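My mother's cousin Waltraud Böttcher kept a vegetable garden in Idbridge for most of her adult life and never once, to my knowledge, wrote anything down. When she moved into the unit she gave me her fork, a tin of brass tags with nothing stamped on them, and the advice that you plant garlic when it feels like garlic weather. I have been trying to work out what garlic weather is ever since. Last year I guessed April and got bulbs the size of marbles. The year before I guessed June and got nothing at all except a very healthy crop of oxalis.

So this year I did what any sensible person would do and bought a notebook.

The notebook has 50 pages. I have filled 11. Four of those are a plan of the beds, drawn and redrawn as I remembered where the tap was. One is a list of seeds I already own, compiled so I would stop buying silverbeet. I own five packets of silverbeet. I don't much like silverbeet. Nobody's forcing me, and yet every August I stand in the hardware shop with a coffee going cold and think, well, you can always use silverbeet.

The remaining pages are meant to be observations. Real gardeners keep observations. Mine say things like "windy" and "beans??" and, on a page to itself, "ask Iason about the lime". I did ask Iason about the lime. He said it depends, and then he told me about his knee.

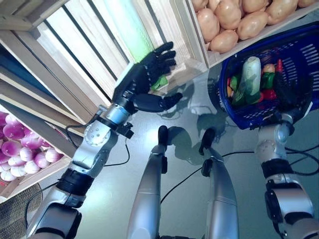
Timber crates, a bit of green at the front. Mine at home hold mostly string.

Crates are another matter. I had the idea that if the produce had somewhere handsome to go, there would be more of it, so I spent a weekend knocking together storage for a harvest that ended up fitting in a colander. The zucchini did oblige, as zucchini do. I left six on Myrto Tsoukalas's step and she left four back on mine, larger.

What I have learned from keeping records is mainly that I misremember everything. I would have sworn in court that the tomatoes went in after the Cup last year. According to a receipt I found tucked in the seed tin, I bought the seedlings in early October, and replacements for them two weeks later, and then a third lot in November with a bag of blood and bone and, God help me, silverbeet. I'd edited the first two rounds out completely. In my head I'm a patient person who waits for the soil to warm up.

Waltraud rang the other night while I was doing the dishes and I told her about the notebook. There was a long pause. She asked if it was for the council. I said no, it was so I'd know when to plant the garlic. She said, "But you go outside, don't you?"

I do go outside. I went out at half past six this morning — cold feet, wrong shoes, grass soaked through — and stood there trying to decide whether it felt like garlic. It felt like socks. I've written that down, page 12, and I've put the cloves in anyway, the whole back row, with the brass tags at either end. Still blank. I'll stamp them when I find the punches, which are in one of the crates, under the string.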